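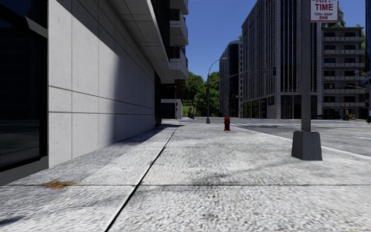

Concrete footpath running up to an intersection.

Another pocket antenna, another big promise

27 March 2020

The Gilby portable vertical has landed with the usual fanfare, and several members have asked whether the club should put in a group order. My short answer is to keep your money in your pocket for a while yet.

The maker, Latotham, says the Gilby covers 40 through 10 metres from a whip that packs down small enough for a coat pocket, with "near full-size performance". I have read the leaflet twice and still can't find what full-size antenna it was compared with, over what ground, or with how many radials. A loaded whip on 40 is a compromise. Everyone who has built one knows where the power goes, and most of it is into the coil and the dirt.

Laurinda Peixoto bought one in January and has been fair to it. She made 6 contacts on 20 metres from the Altlow lookout running five watts, and was pleased with that. She then threw a plain wire over a branch and kept working people, which tells you the band was open and not a great deal more. On 40 she found the match very sharp and had to retune each time she shifted frequency by any useful amount.

Sinan Sarıgül takes a kinder view than I do. He reckons the Gilby is for people who can't put up a wire, and that setting up quickly counts for something when the wind is howling. Fair enough. But it costs $397 before postage, and the counterpoise kit is extra. You could wind a decent transformer, buy a fibreglass pole and have plenty left over for the petrol.

The leaflet also talks up a contact of 2,000 kilometres on low power. I've no reason to doubt it happened. I've done better than that on a wet bit of speaker cable when conditions were right, and I wouldn't try to sell you the cable.

If anyone has run a Gilby side by side with a resonant dipole, switching between them on the same signals, please send me your figures, good or bad. WSPR spots from both would be better still. Until then the Bright tuner and a length of wire are staying in my pack.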